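Where do you turn in Grestetti plates after the March update?

Eftychia Mavromatis
I have 472 Grestetti plates and the vendor at Gavusum dock won't take them anymore. The old trade tab is gone. Did they move it or are the plates dead now?

Sihan Fang
Moved to Antwi, lower deck. You need rank 4.

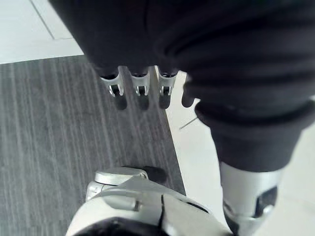
Mohammed-Awal Mahama
Rank 4 is right, but you also have to finish the Dosel mission once. Plates trade 20 to one core. I spent mine on the machine hand skin, dark fingertips with silver joints like the one in the picture, and it cost 600 credits on top.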